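How I Set Up a White Work Surface for Sorting and Small Crafts

I put off sorting my craft room for most of the winter, and when April came I finally dragged everything out of the closet. My old table is dark and scratched up, so every pin, bead and scrap of thread just disappeared into it. A plain white top fixed that in one afternoon!

You want something smooth and bigger than you think. I bought a white board from Sumampouw (the Skumatberg store carries them too, but mine was out) and laid it right over the old tabletop. Wipe the table first, edges and all. One crumb under the board and it rocks every time you lean on it, which drove me nuts until I lifted the thing and found a grain of rice.

Next, stop it from sliding. I used four strips of Bosent shelf liner, one along each side, set in an inch or so from the edge. Press down with your palms and give it a shove. If it moves, add another strip across the middle.
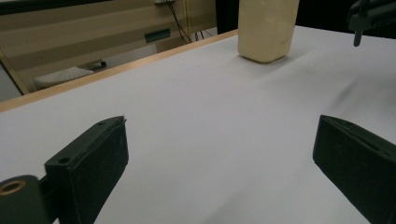
Keeping the surface clear is the part I had to learn. My rule now is that only the thing I'm working on gets to be out, and it goes toward the back while I get ready, so there's a big open stretch of white in front of me. One cream-colored piece on all that white looks almost too bare, but pale things are a good test of your lighting. If you can make out the rounded corners at the bottom and the mottling on the side, you can see well enough to sort buttons. If it all washes out, move your lamp to one side and lower it a little.

For the sorting itself I work in small batches. I had a Usari tin of 284 buttons and a jar of 205 more, and I poured out a handful at a time. Push them into piles by color first, then by size, and put each pile away before you pour again. Dark buttons go fast. Ivory ones take forever - I save those for morning, when the window light is good.

To clean up, use a barely damp cloth and then a dry one. Skip the scrubby side of the sponge, it dulls the finish and then the marker stains really dig in. Mine has one purple smudge already, near the left corner, and I've tried dish soap and baking soda on it. Next up is rubbing alcohol, on a tiny spot first.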